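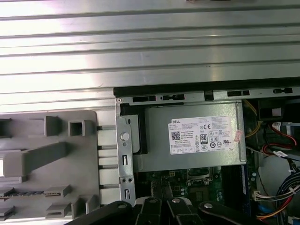 Small Form Factor & OEM Desktops > Teardown and Parts Recovery

Order of operations on Dell towers: PSU or CPU first?

brukitz27
Working through a stack of retired office Dells. The side panel is off, the gray plastic bracket is at the left, and the supply is still in the chassis with the board below it. My habit is to pull the power supply first, then the cooler, then the processor. It takes me 25 minutes per tower and I would like to get that down. Does anyone leave the supply in place?

Praso
Leave it. With the CPU power lead unplugged and folded back over the rail, there is enough clearance to reach the socket on most of these. Removing the supply means four more screws and a cable bundle you then have to manage. If the supply carries an 80 PLUS mark and a readable label, test it in place with a load tester and tag it before it comes out.

nollell_bench
Disagree with Praso. The supply overhangs the board on several of the OEM layouts, and you end up working the retention lever at an angle. One slip with a driver and you have bent socket pins. A board with a bad socket is scrap. Four screws are cheap.

brukitz27
That was my reasoning too. Second question, on handling. Once the lever is up I lift the processor straight out by two opposite edges and keep clear of the contact side.

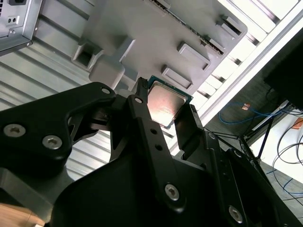
Edges only, no contact with the underside, and it goes directly into a clamshell. What I have not settled is whether to clean the heat spreader before storage or leave that to the buyer.

Praso
Clean it. Isopropyl and a lint-free wipe, spreader side only. Buyers want to read the part number, and old compound migrates onto the substrate if the chip sits in a warm shelf bin.

Barta
Clean it while it is still clamped in the socket. The retention frame holds it flat and you are not pressing on a loose part. I did 336 of these last winter for a school contract and cleaned every one in place. No pin damage that I traced to cleaning.

nollell_bench
In place is fine if you use very little solvent. I have opened sockets with gray residue between the contacts from somebody flooding the spreader. I prefer to do it on a foam pad after removal.

Barta
Then use less solvent. A damp wipe does not run.

brukitz27
Will try in place on the next batch. For storage I have a pack of 200 clamshells, antistatic, with a foam insert. Label on the outside: part number, source tower, date pulled.

Praso
Add tested or untested. An untested chip with a neat label gets sold as good sooner or later.

nollell_bench
Agreed on that one. Still taking the supply out first — my sockets, my rules.

Recent in Teardown and Parts Recovery
Proprietary 6-pin board connectors, adapter pinouts
Stuck retention lever, corroded hinge
Thermal compound removal without isopropyl
Sorting mixed RAM by rank and speed
Front panel switch wiring on OEM boards
Clamshell or tray for December shipments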